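The Table That Stays in the Family
By Souad Fahmy 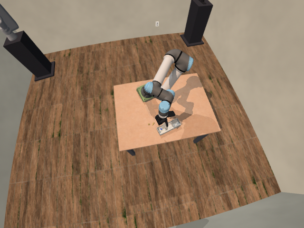

An orange tabletop on dark legs, over a floor of brown wood planks. Computer rendering.

When my mother moved to a smaller apartment in October, she gave away almost everything. The beds went, the bookcase went, and a glass cabinet which I had feared since childhood went to a neighbor. The table she kept. It is too large for the new kitchen, and to open the oven she must first push two chairs into the hall.

I asked her why, and she answered that she did not want to learn to eat somewhere else.

I have thought about this sentence for many weeks. In Prullesden, where I live for 10 years now, people change their tables easily. On the last evening of the month you can see them standing on the sidewalk with a paper taped on top: "Free, one leg is weak." I took my first one this way. I carried it up 3 floors with a student from the next door, and we did not speak enough of the same language to complain to each other.

The repair shop Ní Mhurchú, behind the old bus station, receives mostly tables. The owner keeps a notebook with every piece that came through her door, and the last number in it, when I visited, was 1,448. She told me that customers rarely ask her to remove the marks. They want the leg fixed and the drawer to run again, but the burn from the iron must stay. One man brought a top with a child's multiplication written in ballpoint, and he telephoned twice to be sure that she would not sand it.

Of course, a table is also work. My aunt in Gemitz rolled dough on hers for 30 years, and the middle became lower than the sides. If you put down an orange it traveled slowly to the center and waited there. When she died, my cousins argued about the house in a polite way and about the table in a very impolite way. Finally it went to the cousin who bakes, and the others visit it on holidays.

My mother has now found a solution for the oven. She bakes in the morning, when the chairs are in the hall anyway for the sweeping, and she eats the bread cold in the evening – at the long side, facing the window, where my father used to sit. I came last week and took my old place without thinking. My knee still knew where the nail is.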